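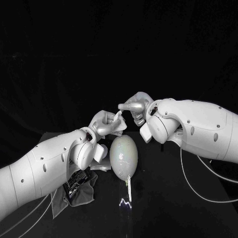
Fig. 3. Pale balloon on a dark tabletop, tissue held above it.

Wiping the balloon

1. Use a plain tissue. The Pamach box suggests its own cloths, and I have yet to see what they add.
2. Wipe from the top down to the knot. Don't press.
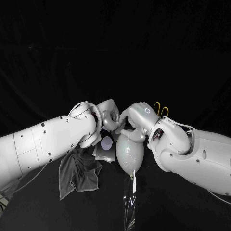 3. Check the knot. The leaflet says a Pamach balloon keeps its shape until the end of December; I would doubt that and look again by evening.

Caution: keep balloons and burst pieces away from small children.

Note: "streak-free" is the maker's word.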